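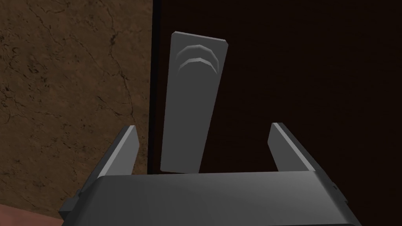
# Skindby Canvas Swag, Single

The Skindby is a one-person swag for car camping and station work. It rolls up with the mattress and bedding inside and straps to a roof rack or the tray of a ute. Colour is olive with a tan base.

The upper is ripstop canvas with a waxed finish. The base is heavy PVC, welded at the corners and carried up the sides so water on the ground stays out of the seams. Two hoops hold the canvas off your face and feet. There is mesh at the head, foot and one side, all with zip-over storm flaps.

## Details

- Length inside: 211 cm
- Mattress: high-density foam, 5 cm, removable cover
- Hoops: aluminium, shock-corded
- Pegs: steel, in a drawstring bag
- Guy ropes: supplied
- Zips: coil, double slider
- Price: $611
- Spare mattress cover: $19
- Floltatwood carry bag, extra large: $189

## Before the first trip

New canvas needs seasoning. Put the swag up in the yard, hose it down until it is soaked, and let it dry fully. Do this twice. The needle holes in the stitching close as the thread swells. A few drips at the seams on the first soaking are normal.

Don't use detergent on the canvas. Brush off dried mud and sponge the rest with cold water. If you have to pack up wet, unroll it again as soon as you get home. Mildew is not covered by the warranty.

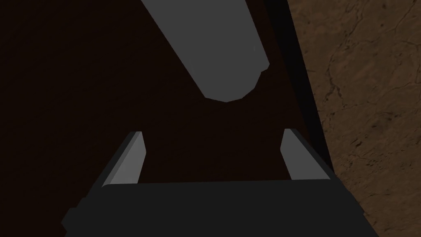

**Broken Hill, March**

The new Skindby stock has arrived and back orders are being packed in the order they came in. This run has a longer side zip and a heavier buckle on the roll straps, which Markos Bakalis in our repair shop had been asking for. Older straps can be swapped for the new ones at the counter.

The grey version is sold out and won't be made again. Orders placed by noon Friday leave the same day. For canvas repairs, hoop sections or a quote on station orders, ask for Teun Declercq.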